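15 November 2021

Finally got back to the long table in the Claltach room this afternoon, which I've been promising Darren since May. The top has looked tired for ages, and I wanted to try the Ostora oil on it before we commit to doing the benches the same way.

Started with a wipe-down and then a light hand sand, always with the grain. I went slowly over the spot with the two round knot patterns side by side, where the grain changes direction and it's so easy to leave scratches you only see once the finish goes on (ask me how I know — the shelf by the door is still like that). Vacuumed, tack cloth, vacuumed again. There was dust in places I hadn't been anywhere near!

First coat of oil went on thin with a lint-free rag. Shoaib thought I was being stingy with it, but the can says thin and last time I didn't listen and it stayed sticky for days. Left it a while and buffed off the extra. Rags are laid flat outside, please don't ball them up or put them in the bin.

I do like the color. It's a pale honey and I'd hate to lose that. Darren wants to try the darker Forolau tint and I said fine, on the underside first, and we'll argue after that. The curved rings are strong enough already without stain pushing them further.

One thing to watch is the glare. When the light comes in low you get a bright streak on the wood and can't judge the surface at all there, so check it from the other side before deciding it's patchy.

Still to do: second coat, then the edges, then felt for the legs. The can is batch 318, and there's enough left for the table but not for the benches. I'll put in an order with Tse — Shoaib, if you need sanding pads tell me before I send it.
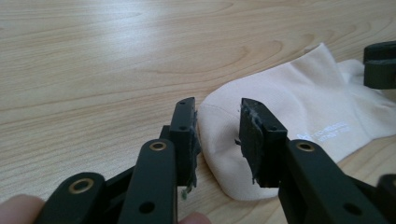
Table top, grain and knot rings, with the light on it.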